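Karka Two-Stage Fabric Shaver, long-term review

Pilling on knitwear is a mechanical fault. Short fibers work loose under friction, tangle around longer ones that are still anchored in the yarn, and form a ball. A shaver has one job: cut the anchor fibers without cutting the yarn underneath. Most cheap units manage the first part and gamble on the second.

The Karka runs on a built-in cell, charged over USB-C, and has a three-blade rotor behind a perforated steel foil. Guard height is set by a threaded ring with no click stops. It holds its setting well enough on the bench, but it can creep when the head is pushed hard against a seam. A pencil mark on the housing helps.

Speed is switched between low and high. Low is the useful one. High clears heavy felted pills on a coat faster, but on fine gauge knits it pulls the fabric up into the foil and the pitch of the motor drops noticeably. We stopped using high on anything lighter than a blanket.

Battery life on low was 65 minutes from a full charge, measured with the head running free. In use it was closer to 37, with the motor loaded against wool. Charging is slow and the indicator gives only red or green, so there is no warning between plenty and none.

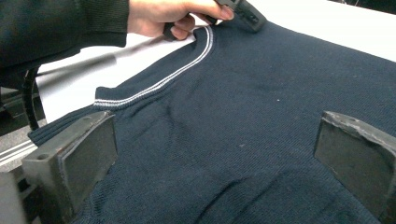
Words: Mariann Barta
Bench tests: Todor Softić
Filed under: Garment care, small appliances

Ribbing is where most shavers go wrong. The raised wales take all the contact and the channels between them take none, so pills in the channels survive while the ridges get thinned. The Karka is average here. Working along the rib with the guard near its highest setting gave an even surface on a fine merino crew neck. Working across it left faint tracks that were still visible after steaming. Collars and cuffs should be done last, by hand, with a comb.

The lint cup holds little and has to be emptied often. It is a friction fit and came off twice in testing – once over a black rug. The Latby shaver we reviewed in February has a bayonet cup that locks, and it is the better design.

Noise is moderate. Spare blades are sold in packs of 2 and fit without tools. After around 100 garments the original set was still cutting, though it had begun to tug on acrylic.

Recommended for wool and wool blends on low speed. For loose knits and mohair, buy a comb.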